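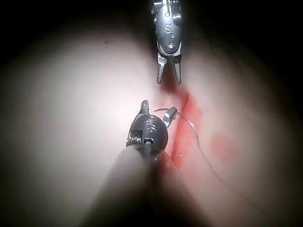
Cable tension drift on a two-arm suturing rig, looking for input. Both arms sit on a bench in a shared workshop, salvaged instrument wrists, my own drive packs with steppers and a capstan per axis. Controller is a Jeon board running the loop at 600 Hz. The problem is the jaw axis on the lower arm. Open and close were calibrated in September and the zero no longer holds. With the jaws open and the thread between them, as they are there, the commanded angle and the real angle disagree by 6 degrees. The upper arm has the same drive pack and does not do this. I have re-tensioned twice. Any ideas before I take the pack apart again?

vastalell_dan
What cable, and how is it terminated at the capstan? If it's a crimp, check for creep at the crimp first.

pultordale
Also post the wrap count. A capstan with too few wraps slips under load and looks exactly like stretch.

amorsy
Tungsten cable, crimped. Three wraps on every axis, both arms. I marked the cable and the capstan with paint and the marks still line up after an hour of cycling, so I don't think it slips.

kettleblack
It's the wrist coupling. When the wrist pitches, the jaw cables change path length. If your coupling matrix is wrong you get a jaw error that depends on wrist pose. Log jaw error against pitch and you'll see it.

pultordale
Disagree. Coupling error would show on both arms if they run the same matrix, and OP says the upper one is fine. Drift since calibration is mechanical.

kettleblack
Same matrix doesn't mean same wrist. Those are salvaged. Are the two wrists even the same part?

amorsy
No. Different housings, different engraving. The lower one reads PS on the wrist and has a small coiled spring on the left side. The upper is marked S. I assumed the kinematics matched and used one set of coefficients for both.

kettleblack
There you go.

vastalell_dan
The spring matters too. If it biases the jaws, your tension has a preload that the other arm doesn't. Run the jaw through full travel slowly, log motor current both ways, and compare the arms.

betisico
Late vote for thermal. My drive packs sit right next to the stepper drivers and the zero walked for the first 20 minutes after power-on, every session. Moved the drivers to the other end of the bench and it stopped. Cheap to rule out, just log it from cold.

amorsy
Logged from cold last night, no change over the session, so thermal is out. Jaw error against pitch is a straight line with an offset. Corrected the coefficient for the lower wrist and the slope is gone. The offset is still 2 degrees.

pultordale
And the offset is your mechanical drift. Check the crimp.

kettleblack
Or the spring preload. Either way do the current log before you cut anything.

amorsy
Will do the current log first, then the crimp. I have 9 spare lengths of cable cut, so re-terminating is an evening's work.

Aicha Morsy
Pultordale bench, arm 2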